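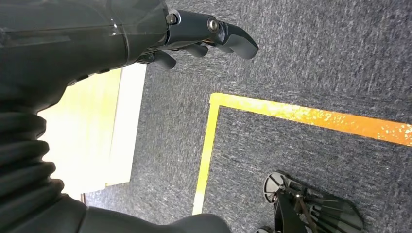 Floor tape around a robot work area: is there a right way to do it?

Posted in October by stultier_shop
2 min read

We have a robot with a big arm and a proper hand on it, and I love it to bits, but the floor around it is a mess of opinions. We work on dark gray low-pile carpet and mark our zones with yellow tape. One person says the tape shows where parts go. Another says it shows where people may not stand. I had always taken it as the limit for the robot! On top of that it scuffs, so after a while you get new tape next to pale old tape and everyone reads that differently too.

What are the rules on this? Is there a standard color? And how much scuffing is too much?

cisach_floorlead

Great thing to be asking, and please write the answer down once you have it, on one sheet by the door.

The biggest point first: tape is a marking and it stops nothing. Whatever keeps people safe around the arm (guards, scanners, speed limits, the stop button) has to come out of your risk assessment, and ISO 10218 is the standard to start from for industrial robots. Check whether it fits your machine, as a mobile or human-shaped one may fall under something else.

For the tape itself, give each line one meaning. In our shop:

- Solid yellow, closed rectangle: parts and fixtures go inside, nothing else does.
- Yellow and black stripes: how far the arm can reach, hand fully open and holding its longest part. No feet inside while it's powered.
- White: storage. Boxes and panels wait there.

Yellow is commonly used for caution and for aisles, but the pattern above is our own house rule. Check your local rules before copying it.

Measure the reach with the fingers out straight. We measured to the wrist the first time and came up 14 inches short, and I still wince!

hudec_nights

agree with the one meaning thing. on carpet the tape goes fuzzy fast, we just redo it when it looks bad

drovomley42

Carpet person here, and I got far too into this. Vacuum the strip first, press the tape down with a hand roller, and butt the ends at the corners so there's no flap to catch a shoe. Corners matter more than the long runs, because that's where people line a fixture up by eye. If I can't see a clean corner from standing height, it gets replaced.

Pull ALL the old tape before you lay new. Two yellows side by side is how we ended up with a stand set down against the wrong line. We keep a log at the charger with the bay, who laid the tape and when it was last checked, and the check happens every 4 weeks whether it looks fine or not.

One more that I'd put on your sheet: loose items stay off the line itself. In or out. A box sitting across the tape makes the whole marking a suggestion, and then people start stepping over it.

Would love to see your sheet when it's done!

3,409 views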